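4. Marker check and paired recording

This section covers the Skokodeck two-hand kit as used in the Zondonen study. Complete section 3 (finger pads and grip opening) before you start. Allow 5 minutes per pair of grippers.

4.1 Switch on both grippers and wait for the clock offset to settle. Recording is blocked until it does.

4.2 Hold the grippers so that each lens sees the marker on the other one. Turn each wrist slowly through its full range.

4.3 Read the detection rate in the Hamdy viewer. The first 200 frames are discarded.

Note: In the Sodano trials, sessions with a rate under 73 percent gave relative poses too noisy for training. Repeat step 4.2 if the rate falls below this value.

4.4 Record one closing and opening cycle with each hand. The viewer uses the cycle to set the zero width.

4.5 Start the task. Keep each file under 3000 frames — longer files are split on upload and lose their calibration header.

Caution: Do not touch the face of a marker. Skin oil causes glare and false corners.

Caution: Replace a finger pad if its mesh has lifted. Repeat section 3 after any replacement.
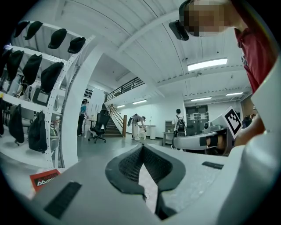 Can one hand's data be used if the other hand's file is damaged?
Single-hand files remain valid for grip width and for that hand's own path. The relative pose channel must be dropped, and the session must be marked "single" before upload.

4.6 Stop both recordings from the viewer. Stopping at the handle leaves the two files with unequal lengths.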